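Pens, caps and the drawer of shame

I have spent most of a wet March afternoon sorting out pens. I'd like to say this was forced on me by some crisis, but I went to the drawer to find something to write a shopping list with, tried five in a row, got a series of dents in the paper and then a small brown smear, and that was the shopping list postponed.

The drawer in question is the second one down in the kitchen, below the cutlery. It was meant to hold tea towels. When we moved in I put one pen in it, so I'd know where it was, and the tea towels have been on the back of a chair ever since.

I tipped the lot out on the table. I'm not going to say how many there were. A good half were Monley ballpoints, which I have never bought. Monley did our boiler insurance for a year, and they seem to have paid us back the premium in stationery. They write well enough for a signature and then go into a sort of sulk, and you have to scribble on the back of an envelope until they come round. There was a Valentini fountain pen, a leaving present, in its box, with the cartridge still in it from the week I was going to be a person with a fountain pen. There were two highlighters the colour of weak squash. There was a tyre pressure gauge, which I put back.

The rule I settled on was a simple one. Each pen got a line and a loop on a sheet of scrap paper, and if it couldn't manage a loop it was out. I allowed a second go if the pen was one I liked, and a third if it was the four-colour one, whose green has never worked but whose red is a joy. By the end the sheet looked like the work of someone being slowly lowered into a well.

Then there were the caps. I hadn't really thought about caps. A clicky pen is all in one piece and asks nothing of you, but anything with a cap is really two objects that have agreed to stay together, and in my drawer the agreement had mostly lapsed. I had felt tips with no caps, stiff as twigs, and I had a little heap of caps with nothing to go on. Blue ones mainly. A few of the see-through sort in sweetshop colours, which must have come off something, though what I couldn't tell you.

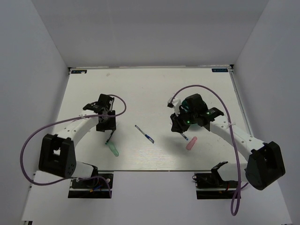 I tried matching them up. I was stricter about it than I needed to be, because you can put nearly any cap on nearly any pen if you lean on it, and then you've got a pen that says it's blue and writes black and you find out halfway through a birthday card. Cap goes on with a click, it stays. Cap goes on and spins, no. Cap goes on and can't be got off again, also no, and have a plaster handy.

What I learned from an hour of this is that chewed caps never fit anything again, including the pen they were chewed on. Also that I am apparently still chewing caps, at my age.

The Tralo markers did best. I bought a pack of those for labelling freezer tubs and every single one still works, possibly because I've never labelled a freezer tub. They are in a jar now, by the kettle, nibs down. I read somewhere that nibs down is right for markers and wrong for fountain pens, and I've since read the opposite, so the Valentini is lying flat in its box as a compromise. I did run it under the tap first. It bled navy into the sink for so long that I went and hung some washing out and it was still going when I came back.

I also weighed up one of those drawer inserts. Fimeo do a bamboo one with 5 compartments, and I had it in the basket and everything before I measured the drawer and found it would go in at an angle or not at all. So it's a cut-down cereal box for now. One side for pens, the other for pencils, and a bit at the back for the tyre gauge.

There was a pen in the pile that said on the barrel it would write for 3000 metres. It failed on the loop. I'd be surprised if it had done the length of our road.

The survivors fit in the cereal box with room to spare. The dead ones are in a bag in the hall, as the stationer's near the station used to have a recycling bin for them and I mean to check whether it still does. The spare caps I've kept. I know. They're in an egg cup on the windowsill.

I still haven't written the shopping list. We need milk, tea towels and, I noticed when I got to the end of the pencils, a sharpener.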